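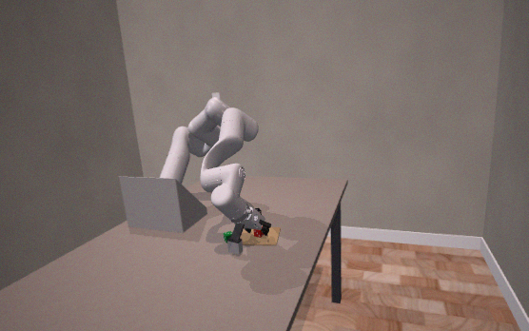
Figure 6.1 The simulated arm and gripper over the work table. The red cube is on the board.

Chapter 6
Picking and placing in simulation

In this chapter you will need:
the Grutport simulator, installed as in Chapter 2
your joint table from the Claeys exercise
a notebook for the run log

Chapters 3 to 5 dealt with the arm on its own. The project now adds objects. Each team writes a program that picks up the red cube and releases it at a target position set by the teacher. The same program is later entered in the Gultesier round, where the target is changed between runs and no editing is allowed.

The cube is a small target and it has neighbours. An approach path that is safe for the wrist may still bring a finger into contact with the grey block or the green object. A run in which either of these is moved counts as a failed run, even if the cube reaches its target.

6.1 The task as a sequence

A pick is divided into stages: approach, descend, close, lift. A place uses the same stages with the gripper opening at the end. Write each stage as a separate function. Teams that put the whole motion into one block find it hard to tell which stage caused a fault.

All positions are given in millimetres from the base of the arm. The approach height is 20 mm above the top face of the cube. The simulator stops a run after 499 steps, whether or not the place is complete.

6.2 Before you start

Load the Eneck scene file and run it with no program attached. Record the starting position of every object in your log. Work in teams of 2, one member writing code and the other keeping the log, and exchange roles after each stage has been tested.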